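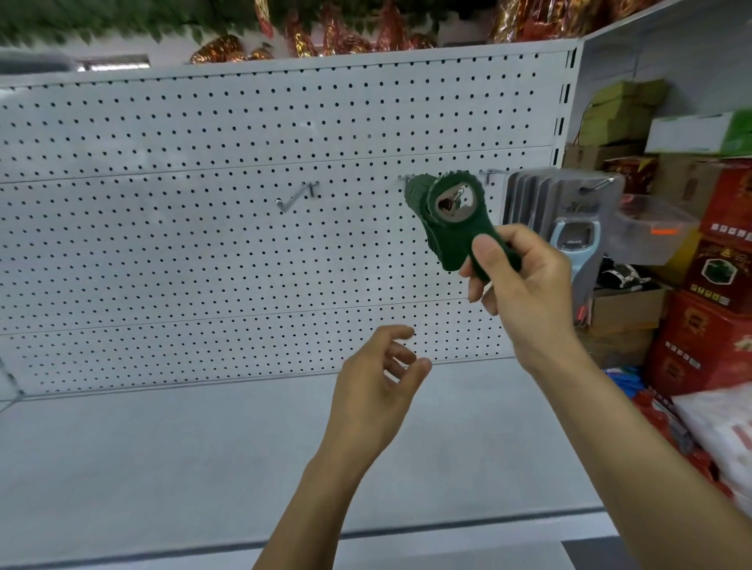

Anyone who buys live albums on disc ends up with the same trouble I have, a heap of card sleeves and boxed sets that were lovely on release day and have been quietly getting scruffier ever since. I have 800 or so discs' worth of shelf space in the back room and every inch of it is spoken for, so over the years I've picked up a few habits, and I'm very happy to pass them on.

**Getting discs out of tight card sleeves.** Please don't pinch and pull! Bow the sleeve open gently with one hand, tip it, and let the disc slide into your palm. If it still won't budge, leave a pencil in the opening overnight and the card will usually relax a little.

**Cleaning.** A soft, lint-free cloth and plain lukewarm water will see to most fingerprints. Wipe from the middle straight out to the edge, never round and round — a scratch that follows the track is much harder for a player to cope with than one that crosses it. For sticky marks (jam, in our house, more often than I'd like) add a single drop of washing-up liquid to the water, rinse well and pat dry.

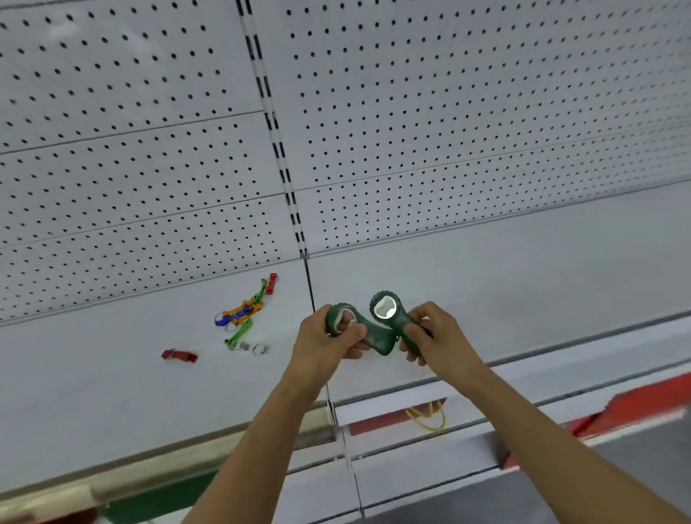

**Sticker residue on the box.** Shops do love a price label on the nicest part of the artwork. Warm it with a hairdryer on low, holding it well back, and peel slowly from one corner. On shiny lamination you can dab off what's left with a little white spirit on a cotton bud, but try it underneath first, and don't go near matt card with it at all. My friend Firouzeh Ansari rolls a bit of masking tape over matt boxes instead, sticky side out, and hers come up beautifully.

**Booklets that won't lie flat.** Slip the booklet between two sheets of baking paper, put it under 100 or more pages of something heavy and forget it until the weekend's over. My old Kinduveo concert set had a programme curled up like a brandy snap and it's behaving itself now.

**Storing the big sets.** Stand them upright, snug but with room to get a finger in, and keep them off outside walls and away from the radiator. I lost the corners of a Hollis box to damp one August, of all months, while we were away, and I still grumble about it.

**Loose hubs.** If a disc rattles in its tray because the little teeth have snapped, replacement trays cost very little. Measure the old one before you order, as slim ones and standard ones look alike until you try to close the lid.

Naledi Coetzee wrote in to ask about discs with a bronze tinge at the edge. I'm afraid no amount of wiping will shift that, so copy what you can to the computer while it still plays, and keep the box for the sleeve notes.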